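A Jaw Fault in the Garment Work, and What Was Changed

Regular readers of this blog will know that I have been responsible for the garment handling trials on the Ponimia project for the past year. The purpose of this entry is to record a fault that affected those trials in February. I held back from writing until the review was closed, which it now is.

The work itself is simple to state. An operator takes a hand-held gripper in each hand and handles a piece of clothing on a bed, and the recordings are used to train the arms supplied by Bartoš. T-shirts form the largest share of the set. They are soft, they shift under their own weight, and they show up small errors in the jaws that a stiffer item would hide.

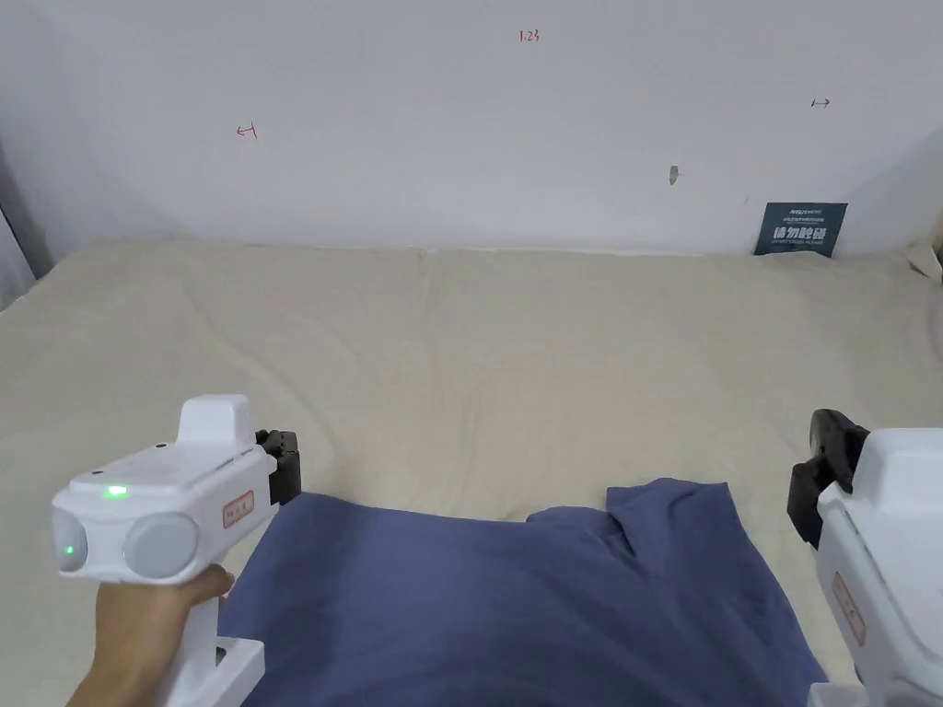 What went wrong

On a Friday, late in the afternoon, an operator reported that the right-hand gripper was slow to let go of a sleeve. The trigger had been fully released, but the jaws stayed closed on the cloth for a moment and then opened with a snap. The operator noted the event and continued. I do not fault that decision. Our written guidance at the time said nothing about slow release, and the tool passed its start-up check the next morning.

The delay came back over the following sessions. By the time the unit was withdrawn, the log held 28 separate entries, several of them made by operators who did not know that others had seen the same thing. On the last occasion, the jaws closed again without any pull on the trigger while the operator was clearing a thread from between the tips. The result was a pinched fingertip and a small blood blister. No further treatment was required, but the event met our definition of an injury and was reported under that heading.

What was found

The unit was opened at the Privetari workshop. One of the pivot screws in the finger linkage had worked loose, which allowed the two arms to sit slightly out of line. Under a light load the linkage moved freely. When the tips were pressed together on folded cloth, one arm rode up on its joint and stayed there until the spring overcame the friction.
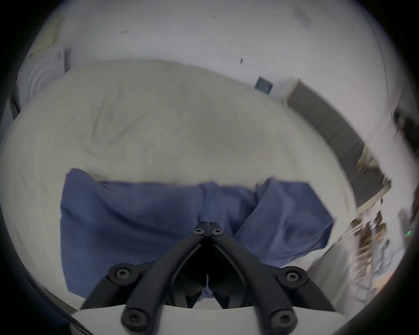 The start-up check could not have caught this, as it was carried out with the jaws empty. A tool that opens and closes correctly in the air may still bind when it has two or three layers of cotton between its tips, and our procedure never asked for that condition.

There was also a cost to the data. Of the 1,182 recordings made in the affected period, 100 were set aside after the trigger and jaw positions were compared. The rest were kept. I would have preferred to discard more of them, and said so at the review, but the Luro team showed that their jaw timing was within limits.

What has changed

All linkage screws are now fitted with thread-locking compound and marked with a paint line, so that any movement can be seen without a tool. The start-up check includes 5 closures on a folded cotton sample. Any slow release, however brief, takes the unit out of service for the day. Threads and lint are removed only with the power off.

The last of these rules was already in the manual, on a page few operators had reason to open. It is now printed on a card kept with each pair of grippers. The repaired unit has returned to use, and the screws will be inspected again at the end of the month.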